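I'm Binta Onuoha and I run Witora, which is a wool shop, a dye kitchen and a sort of school, all on two floors of a building that used to sell prams. If you've landed here from the class listings, hello! If you've landed here looking for prams, I'm sorry, it's been years, and I don't know where they went either.

## How it started

I learnt to dye wool in my mum's kitchen, in a jam pan she never got back. I'd been knitting since I was nine and had got fed up with not finding the greens I wanted. Every shop had bottle green and lime green and very little in between, and I wanted the colour of gooseberries, and then the colour of gooseberries that had been cooked. So I bought some cheap undyed skeins and a few pots of acid dye, made a terrible mess of the lino, and got a green I was so pleased with that I knitted it into a hat and wore the hat in July.

I sold the next lot at a market. Then I had a stall of my own, then half a unit shared with a chap who mended accordions (lovely company, not quiet), and then this place. The name came from a road sign I misread on holiday. I've tried to find the sign again and can't.

Radomir Stojanovska joined when I moved in here. He had come to one of my beginner evenings to learn to darn his own socks, and by the end of it he'd reorganised my dye cupboard and told me my scales were wrong. They were, too, they'd been weighing light for months. He looks after the dyeing now, along with the post and anything with a spreadsheet in it, and I teach and buy the fleece and talk to people in the shop, which suits us both.

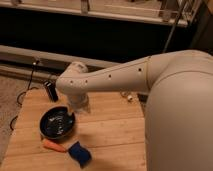
**Can I come to a class if I've never held a knitting needle?**

Come to Casting On, our first-step evening. We lend you needles and a ball of chunky wool, and you'll go home with a small square that you've made yourself.

## What we teach

Casting On is the one most people begin with. After that there's Socks, which runs over several weeks and has a slightly fearsome reputation that I blame entirely on the heel. The heel is fine. You have to trust it for six rows while it looks like a mistake, and then you turn it over and it's a heel, and I've seen grown adults get quite emotional at that point (me included, the first time).

We also run Mending, where you bring the jumper with the hole in it and I show you how to hide the darn or how to make a feature of it, whichever you fancy. Dye Day is a full day with lunch and an apron. You'll want to wear shoes you don't love. Twelve people is the most we take for any class, and for Dye Day we like to keep it lower so that everyone gets a proper go at the pans.

I don't do crochet. I've tried, I've been shown by very patient people, and my hands simply won't have it. If you'd like to teach crochet here, please write to me, I mean it.

## The wool

Nearly everything we dye is British wool, spun for us by Olteck, who are a small mill and have put up with a lot of phone calls from me on the subject of twist. Our main yarn is called Arnico. It's a four-ply with a bit of bounce to it and it goes through socks, baby cardigans and lace shawls without complaining. There's a thicker one called Demirtaş as well, named after a customer who asked for it every time she came in until I gave up and had it made. It's a proper winter yarn, a bit rustic, and it blooms beautifully once it's had a wash.

There are 153 shades on the card at the moment. Radomir would like there to be fewer. Every spring we have a talk about dropping some, and every spring I agree to lose two and then sneak in three more.

Last year we dyed 2922 skeins, every one of them in this building, and I can tell you that figure exactly for the simple reason that Radomir writes them all down in a red book. We mix by weight and keep a record card for each shade, so if you run out of wool halfway up a sleeve, send us the batch number off the label and we'll get you as near as we can. Hand dyeing does wander a little. If you're making something big, buy it all in one go, and swap between two skeins every couple of rows. 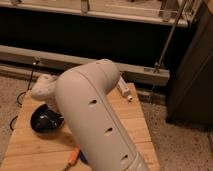 Greys are my weak spot. People think a grey must be the easy one, you just use less black, but black dye is a bundle of other colours holding hands and as soon as you thin it down they let go, and you get pink, or a nasty sort of green. It took me most of a winter to get our palest grey to behave. I wanted it flat and chalky, with no blue in it at all, and its partner only a touch deeper, so that a stripe of one across the other would be a thing you noticed on the second look. The pale arm there with the slightly darker grey strip down its length is very much the sort of gap I mean, and if you like those two together then you'll like Oatcake and Wet Slate knitted up side by side. They're lovely in a big plain scarf. Don't put them next to our cream though, it makes all three look grubby.

## Finding us and getting in touch

The shop is downstairs and the classroom is up one flight. There's no lift, I'm afraid, so if stairs are a trouble let me know when you book and I'll run your session down in the shop after we've closed. I've done it plenty of times and it's rather cosy. Kettle's always on, and there are biscuits unless the Mending lot have been in.

You can ring the shop bell or send a message through the contact form. I answer messages in the evening, generally with knitting on my lap, so forgive the typos. Wholesale questions should go to Radomir.

We shut at noon on 24th December and open again once I've finished whatever I was meant to have finished knitting for other people. Gift vouchers can be bought right up until we lock the door, and they cover classes as well as wool.

Dogs are very welcome in the shop. Please keep them out of the basket by the till, that's the alpaca.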